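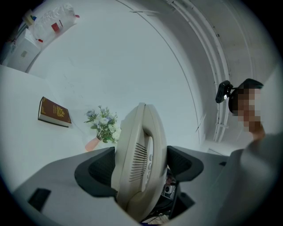
Beige handset or speaker unit, upright. Slotted grille on the front, three buttons in a column to the right of it.

Bench notebook, Lindside
May 6, 2018

Carrying on with the door entry handsets from the Wulley flats. Batch is 38 units, all in the one crate by the window. Got through 13 before stopping, so the bulk is still to do. Benedikt Camenzind did the first few with me and then went over to the Moser job.

Order of work as we settled it:

Wipe down with a barely damp cloth. Nothing stronger on the casing until we know what the plastic is. Cotton bud for the slots in the grille, working along each slot from one end to the other. Going across them just packs the dirt into the corners. Then the buttons, pressed one at a time, ten presses each, listening for a stick on the return. Then on to the test lead for the earpiece and microphone. Label on the inside of the cradle, never on the handset.

Results so far. 9 out of the 13 fine on everything after cleaning. The other 4:

Unit 3. Top button sticks. Goes down all right, comes back slowly. Opened it up and found paint round the edge of the hole, same magnolia as the flat presumably. Scraped off with a wooden stick. Better, not right. Put aside.

Unit 6. Earpiece very quiet. Measured 100 ohms across the capsule, same as the good ones, so capsule is probably all right and the trouble is further back. Suspect the hook switch contact. Did not open it.

Unit 7. Hairline crack on the inside of the curve near the top. Works. Benedikt says leave it, I would rather swap the shell if we have one left over from a dead unit. To be decided.

Unit 11. Cord socket loose, one leg off the board. Resoldered, then went intermittent again when I moved the cord. Needs doing properly with the board out.

Note on colour. They all went in the same year according to the paperwork but there are clearly two shades once they are side by side on the bench. The ones from the stairwell side of the building are yellower. I had started sorting them into two rows so each landing gets a matching pair, then mixed them up again when I needed the space. Redo this at the end, once they are all clean, and do it in daylight.

Cleaning. Tried the Iltico foam on one scrap shell only. It takes the grease off well but leaves a patch with a slightly different sheen, which shows when you tilt it. Could be I left it on too long. Try again with a shorter time before using it on anything that has to go back. Until then damp cloth.

Cords. The coiled cords are in a separate bag and I have not touched them. Several are badly stretched. Ask Wulley whether they want them replaced in the same price or quoted separately. If separately, I need lengths, and nobody wrote down which cord came off which handset. For the next job tape the cord to its handset when it comes off the wall.

Screws. The two that hold the shell together are different lengths. Long one goes at the earpiece end. I put them in the wrong way round on unit 2 and the long one started to lift the front of the case at the bottom. No damage, caught it in time. Have written LONG on a bit of tape above the screw dish.

Time. Worked out slower than quoted. The cleaning is quick enough, it is the grille that takes the time. A stiff brush might do it faster but I am wary of scratching between the slots. There is an old soft toothbrush in the drawer under the vice, will try that on the scrap shell first.

To do:
Soft brush on scrap shell
Shorter foam test, write down the minutes
Unit 6 open up and look at hook switch
Unit 11 board out
Order button springs if unit 3 does not come right
Email Wulley re cords
More cotton buds, nearly out

Later, same day. Benedikt came back and had a go at unit 3. He took the button right out and cleaned the hole edge with the blade of a scalpel, then put it back dry with no grease. Comes back properly now. Moved over to the good ones, so that makes 10 fine and three outstanding. He also found that the label on unit 9 had the wrong flat number, I had copied the line above. Checked the rest against the sheet and they agree.

Good ones are on the top shelf in the shallow box with card between them. Outstanding ones in the blue tray. Please don't put anything on top of the tray, the cracked one is in there.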